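Tue 7 April
Prorwood Conservation Workshop — bench notebook, paper and adhesives

Continuation of the wheat starch paste trials begun in November. The purpose remains to settle on a standard recipe for hinging and mending before work on the Enache map collection is scheduled. The earlier pages cover soaking time; this entry covers cooking, straining and storage.

Batch preparation. Two batches were cooked this morning from the same bag of starch, both soaked overnight in deionized water. Batch A was cooked in the double boiler with constant hand stirring. Batch B was cooked in the same pot after it had been washed, with the heat lowered as soon as the mixture turned translucent. Both were left to cool under a damp cloth with no lid.

Batch A thickened suddenly and had to be worked hard to keep the bottom from catching. There were small lumps along the side of the pot, which were scraped away and discarded. Batch B thickened more slowly and came off the spoon in a heavy ribbon. After cooling, B set to a firm, pale gel that cut cleanly. A was softer at the center and slightly grainy near the rim.

Straining. Each batch was passed through the horsehair strainer 2 times, then worked in the bowl with the flat brush, adding water a few drops at a time. B reached the consistency of heavy cream without difficulty. A needed a further pass before it would brush out evenly. The strainer has a loose hoop on one side and should go for repair before the next large batch. The nylon one is an acceptable substitute but leaves a coarser paste.

Test mends. Torn strips of the Gruludico ledger paper (blank end sheets, already written off as test stock) were mended with a mid-weight kozo tissue. The tissue was water-torn with a fine brush and pulled apart by hand so that the fibers feathered. Paste was applied to the tissue on a glass sheet, lifted with tweezers, laid over the tear and tamped through polyester web. Mends were dried between blotters under weight, with the blotters changed after 20 minutes and again before lunch.

Results by early afternoon:

Batch A, thick: good hold, slight cockling along the mend, faint sheen in raking light.
Batch A, thin: edges lifting in two places. Not suitable.
Batch B, thick: good hold, flat, no sheen.
Batch B, thin: good hold on short tears. Some weakness where the tear crosses the fold.

The cockling on A may have more to do with the amount of water brushed out than with the cooking. The thin mixtures were judged by eye and were probably not equal. If the comparison is repeated, the dilution should be measured by weight and written down at the bench — the present notes say only "a little more," which is of no use to anyone.

Grain direction. One mend was laid with the tissue grain running across the tear in error. It held, but the sheet now curls toward the repair. The strip has been kept in the folder as a reminder and labeled on the back in pencil.

Storage. The remainder of batch B was divided between clean jars and covered with a shallow layer of water. One jar is in the refrigerator and the other is on the north shelf, out of the sun. Change the water daily. Discard the shelf jar at the first sour smell, and note the date here. No preservative has been added and none should be.

Supplies. Blotters are low. The last package from Biltulska was trimmed slightly out of square, which does not affect pressing but makes the stack untidy and hard to align under the boards. Ask for the next order from a different lot. Polyester web can be washed and reused, provided it is dried flat.

To do:
Repeat thin mixtures from B with measured dilution.
Check all mends again once fully dry, flexing gently by hand.
Try the lighter tissue on the fold tears.
Return the brass weights to the press room.
Copy the agreed recipe onto the card inside the cupboard door, once there is one.

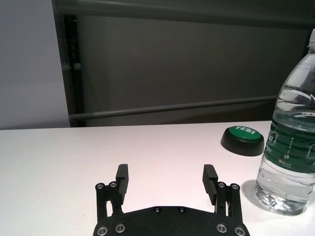
Gripper fingers open, white tabletop.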